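Keep the Sewing Floor in Town

I will say it plainly: I love that Jandard still cuts and sews its work jackets in Fliltalmont, and I think more towns our size should be fighting to get a plant like it.

I toured the place in May, along with 17 other people from the county business group, and I came home buzzing. You walk in expecting noise and gloom. What you get is daylight, long cutting tables and people who can tell you the weight of a fabric by rubbing it between two fingers!
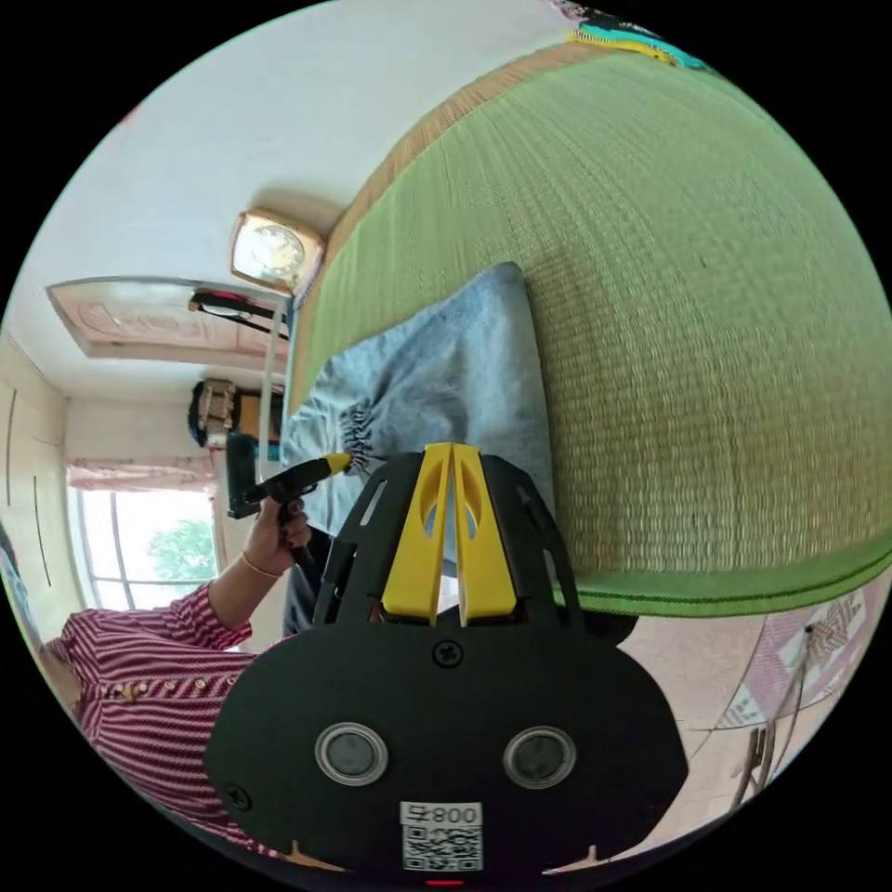
The usual complaint is price. Yes, a Jandard jacket costs more than an import, and I won't pretend that doesn't matter to a family buying three of them. But mine is 10 years old and on its second zipper, and the plant put that zipper in for five dollars.

Then there are the uniform contracts. Our state buys from whoever bids lowest, and last year the Kong Street depot took in 1,611 shirts with collars that didn't match. Give local plants a fair shot at those orders – even a small share – and they can hire, train and plan ahead. I'd love to see our council ask for that this summer.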